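Edeck two-arm tabletop kit, reviewed: is it ready for chores?

Every year somebody tells me the kitchen robot is about to arrive, and every year I go on trimming my own beans. So when Edeck began selling its two-arm kit to small shops as a helper for packing produce and tidying counters, I asked for time with one. I got 3 days with it at Rarneck, the workshop that sells and sets up the kit.

The job I cared about was peppers. Green chilies are a fair test of a gripper. They bend every which way, they lie on top of each other, and the stems catch. A child can move a heap of them into a basket while thinking about something else. 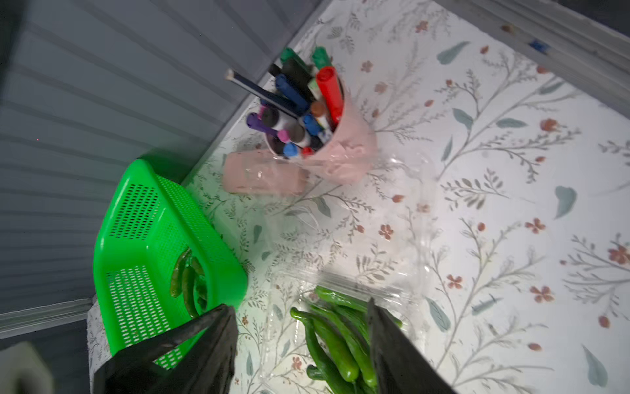
I'll start with what I liked. The arms are slim, they mount along one edge of a table, and two of them take up less room than I expected. The fingers are plain and easy to wipe down. Setup was done for me, so I can't say how a shop owner would get on with it alone, and the manual is poor. The section on the wrist camera sends you to a page that doesn't exist.

Now the trouble. The brochure says the kit handles "up to 400 items an hour." I never saw a pace close to that with peppers. It takes one, thinks, moves, thinks again. When it drops one, somebody has to decide whether to step in, and that somebody is being paid. Add the evening of setup before a new task and I have a hard time finding the labor that was saved.

Rarneck's answer is that the software will improve. Maybe so. I review what is on the table, and I was told the same thing about the Marikar sorter in May.
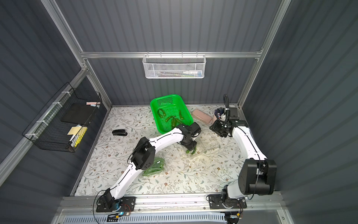 Posted by Salon
Monday, January 1, 2024

Packing is the harder half of the job. A pepper has to end up in a tray lying the right way, and thin clear plastic slides when you brush it. A person holds the tray down with the other hand without being told. Getting two arms to share work like that is still a project of its own, and the kit comes with no ready-made routine for it.

Would I buy one? For a school or a lab, yes, it's decent hardware. For a grocer's back room, no. I'd look again if Edeck published drop rates for real vegetables and fixed that manual.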